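Subject: Re: [plotach-users] Re-registering the board after a shift change
Date: 16 November 2022

On the earlier question about board registration:

> We run two cells with Plotach and the operators are being asked to
> re-register the marker board at the start of every shift. It takes
> them away from kitting, and they want to know if it is really needed
> or if it can be left to the maintenance people. Also, did your
> operators get any say in how the cells were laid out? Ours did not,
> and it shows.

We went through the same thing at Rarna after the August changeover, so I will describe what we do now.

Registration is not needed every shift. It is needed when the board has been moved, when the arm has been through a stop with contact, or when the pick error on the parts goes over 2 mm. The third condition is the one that matters in practice. We log the error after each run, and over 1224 runs the board had to be registered again 7 times. The default in the Dristel settings is once per shift, and you can turn that off under the cell profile.

When it is needed, our operators do it themselves. Maintenance did it at first and the wait was longer than the job. The fingertip is brought down to the reference point by hand jog, slowly, and the position is stored. The small block at the right end of the board is the place to check height, and it is easy to come down too far on it if you are looking at the screen and not at the tip.

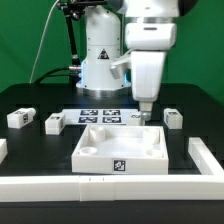 Awan Cell Support Group, Assembly Methods

As to layout, the blocks and the tray carry their own markers, so parts do not have to be set down in exact places. This removed most of the fixture work. It also removed a task that two people on each shift were good at, and we should have planned for that earlier than we did. They now do the registration checks and the error log, and they have the right to stop a cell without calling anyone.

The rails were an operator request. Without them, parts near the front of the table ended up on the floor - not often, but each one meant a stop and a reset. The drawing from engineering had no rail at all.

One thing still open on our side is pay grade. Registration is listed as a maintenance skill in our job descriptions and the operators are not graded for it. The training is 140 minutes including the sign-off, and the sign-off is the same one maintenance gets. If your site has settled this, I would like to see the wording.

I can send the cell profile and the log sheet off list. The log sheet is plain text, one line per run.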